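Gornden opens its stairwell floor to the neighbors

The upstairs landing at Gornden is finally open, and it's a lovely spot to sit down with a laptop or a stack of mail. The shared workspace on Fluswood spent March reworking the area beside its curved staircase, and members have been drifting up there ever since.

Seung-woo Heo, who drew up the plan, kept the black railing and its thick, dark handrail and put a glossy reddish-brown table right alongside. "People kept stopping on the stairs to talk," he said. "So we gave them somewhere to land!"

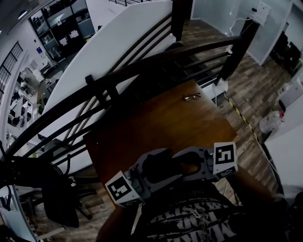 What's on the landing

There's power within reach of the table, gray and brown wood-patterned planks on the floor, and glass-paneled partitions between the landing and the office furniture next door. Yellow-and-black tape marks a line on the floor by the table – please keep bags and chairs on the table side of it.

Dae-han Um runs the front desk and is already taking names for the first open evening, with room for 30 guests. Tea comes from Ji, the cafe downstairs, and the landing stays open until 9 p.m. that night. Members can bring one friend each. To get on the list, stop by the desk or call extension 406.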